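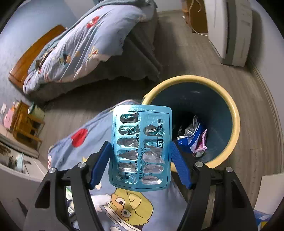

The empty amoxicillin sheet, over the wastebasket.

June 2025

Today I finally cleaned the drawer beside my bed, the one where all the medicine goes. I have been promising this to myself since March, when I had the bad tooth and every night I was searching in that drawer with one hand and holding my cheek with the other. After that the tooth was treated and I forgot the drawer completely. It did not forget me. This week it would not close any more.

I took it out and put it on the bed, on an old towel. It is surprising what a person keeps. Two thermometers, and only one of them works. Plasters that have lost their glue. The leaflet of a nose spray, but not the nose spray. A card from Halvorsen, the pharmacy at my old address, with stamps for a discount I never collected. I think one must spend 200 crowns to get one stamp, and I have four of them, so I was once a very good customer, or a very ill one.

The blister sheet was lying near the bottom, the turquoise one with the Chinese writing. Every pocket is pressed in and the silver foil is torn, so there is no reason at all to keep it. Still I turned it over in front of the wastebasket for a while before I let it go. I can read the characters of the maker, 联邦制药, quite slowly, and below them the English, Amoxicillin Capsules, with the 0.5g. When I began to learn Chinese I read everything that was in the house, also soap and noodles and medicine. Medicine was the hardest. The first character of the name is 阿, and I was so proud to know it, because it is the same one as in the word for aunt. The rest of the name I had to look up.

My mother always said that one must finish the whole sheet, also when one feels well again after a few days. She wrote the hours on a piece of paper and fixed it to the fridge, and she crossed them out herself, she did not trust me with the pen. I do the same now, but with a pencil. The paper from March was in the drawer too, folded small. There are crosses on all the lines except one, and I cannot remember if I missed the capsule or only the cross.

The wastebasket was getting its share of wrappers today. I like this basket, with the pale yellow rim and the dark blue-green inside. It comes from Clano, from the shelf with reduced things, and it has moved with me twice. It is really too small for a day like this one, but for the bedroom I do not want a bigger one.

What is still full or half full does not go in there. I have put those in a paper bag for the pharmacy, they take them back at the counter. I counted 10 tablets for travel sickness that I will certainly never take, I have not been on a ship for years. The cough syrup goes also.

After dinner I washed the drawer with warm water and a little soap and left it standing against the wall to dry. Now everything that stays is in a shoe box – plasters, the good thermometer, the cream for burns – and it does not even fill the half of it. I must buy new plasters. And I should write the telephone number of the dentist inside the lid, I have looked for it long enough in March.

The drawer is still damp in the corners, so it goes back tomorrow.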